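ok so people keep asking what I ended up buying for the canoe trip, sleeping mat wise. thread. will be quick, got to pack

background: my old mat died in August. slow leak, patched it twice, third time I gave up. woke up on gravel three nights running

wanted: insulated, packs small enough to go in the bow, doesn't sound like a crisp packet when I roll over. budget was 100 quid and not a penny more

tried 6 in the end. borrowed most of them, bought one, sent one back. not going through all of them, life's too short

Brokix first. the cheap one. really comfy for the money and the valve is great, big flat thing you can work with cold hands. but it's slippy. every time the ground sloped I was off it by 2am. also the stuff sack is a joke, you need to roll it like a cigar to get it back in

Trolgate next. heavier, 800 grams on my kitchen scales with the strap on. self inflating, sort of. you still have to give it a good few breaths at the end. warm though. proper warm. if you're car camping just get that and stop reading

Takagi is the one everyone raves about. tiny when packed. fits in a boot. but NOISY. my tent mate asked me to sleep outside. and it's narrow, my elbows were on the floor all night. fine if you're built like a heron

the Bernier I bought with my own money and it's the one I'm keeping. side rails a bit higher than the middle so you stay put. fabric on top is brushed, not shiny. bit over budget till I found an ex display one, then it was bang on

downsides: pump sack is sold seperately, which is cheeky. and the repair kit has one patch in it. ONE

q from Keegan Gilchrist: would it do for winter? down to a light frost yes, I had it out in one and was fine with socks on. proper snow no, put a foam mat under it

several people asking about foam only. yes still good. can't puncture it, doubles as a seat, and you can chuck it in the bottom of the boat to kneel on. just bulky. and I'm getting old

how I test btw: blow it up at home, leave it overnight with a couple of heavy books on, look in the morning. then a night on the floor before it goes anywhere near a river. you find out a lot on a hard floor
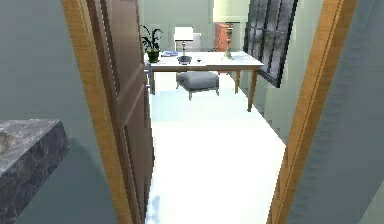 then one wet night out and one cold night out. can't say fairer than that. not a lab

storage!! please don't leave them rolled up tight in the loft. valve open, flat under the bed or hung up. I reckon that's what killed my old one, the foam had gone all lumpy at one end

also don't blow it up by mouth if you can help it. damp gets in and goes mouldy. use a pump sack or a bin bag and a bit of patience

cleaning: sponge, luke warm water, tiny bit of soap, valve SHUT. dry it properly before you put it away. I didn't once and the smell, my god

had someone ask about the double version of the Bernier. not tried it. heard it bounces when the other person moves but that's second hand so take it or leave it

price wise they usually drop before christmas. I'm keeping an eye out and will post if I see owt decent

edit, 20th November: the ex display ones have gone, sorry. shop says more coming but wouldn't say when

right that's it, back on sunscreen and dry bag questions when I'm home. no signal till then so dont panic if I don't reply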